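Property Services Basics - Week 3 handout
Naveen Uniyal, 20/03/2019

Carpet and upholstery cleaning, part 2. Read before lab, we wont have time to go over it.

Fiber first, always. Wool - cool water, mild cleaner, no high pH. Nylon is forgiving. Olefin hates oil, wicks stains back up. Not sure? Test in a closet corner.

Dry soil is most of the job. Vacuum slow, both directions, before any liquid goes down. People skip this and then make mud. 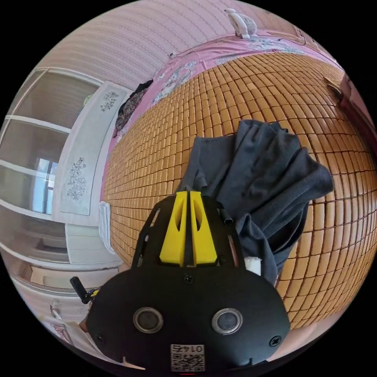 Fig. 1. Gripper with two yellow fingers, number 0145.

Pre-spray: mix per label, let it sit, dont let it dry out. Work toward the door. Rinse pass, then 2 dry passes for each wet one, 3 if the pad is thick.

Pricing excercise - Zurano account, 200 sq ft office, plus hallway at 100 sq ft. Quote both by the foot and by the room. Which one loses money? Show the math, include drive time.
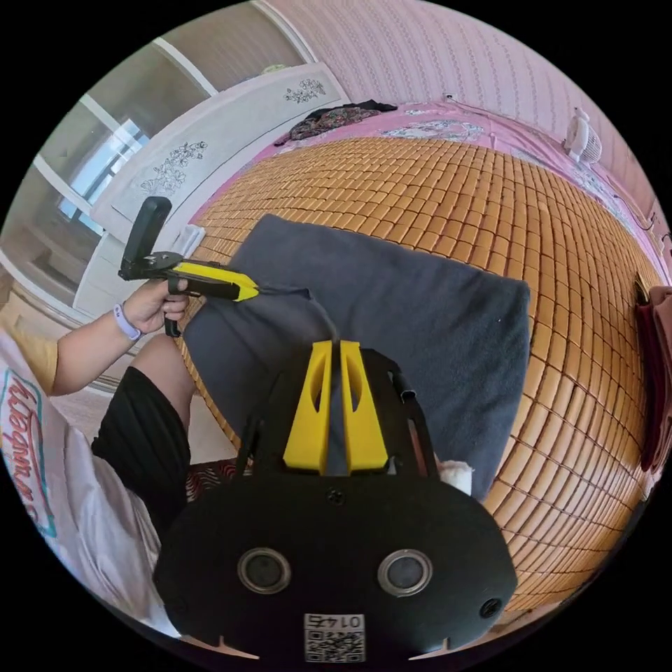 Furniture goes back on foam blocks or foil tabs, otherwise you get rust and wood stain on damp carpet. Fans on before you pack the hoses. Tell the customer the dry time in writing.

For next class: Citora complaint letter, draft a reply, one page max. Poltmont group presents first.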